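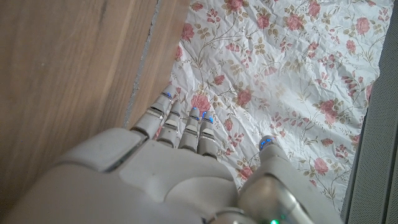

Ekua Acheampong told the visitors that people should stop throwing away paper only because it has a fold in it. A fold can be flattened, she said, and the second gift does not need to look like it came from the factory.

Her remark opened the spring wrapping course in Garkis, where the paper shop Zura has given its back room to the lessons for the fourth year. The course has 12 places and all of them were taken before the end of March. Most people who signed up this time want to learn how to wrap with patterned paper, and the floral sheets were asked for more than any other kind.

The first evening is only about the paper. Participants learn to lay a sheet flat on the table, to smooth it from the middle to the sides, and to find the direction in which it bends more easily. Scissors come in the second lesson, and ribbon not before the fourth. Some participants found this slow, but Acheampong did not change the plan. In her opinion, most ugly corners are made already before the box is put on the sheet.

With printed flowers there is one more difficulty. The pattern has to meet where the two edges come together, otherwise the line is seen from far away. The advice in the course is to cut a strip of 30 centimeters from old paper and practice the joint on this strip, as many times as necessary. White backgrounds are also less forgiving, as a pencil mark stays visible on them.

Zura has collected roughly 200 used sheets from customers since January, and these will be used for practice. The shop still accepts more, if they are clean and without tape. They can be left at the counter until 6 p.m.

A second course is planned for September, with the same number of places. The list for it opens in July. The price will stay the same and includes the paper, but participants must bring their own scissors.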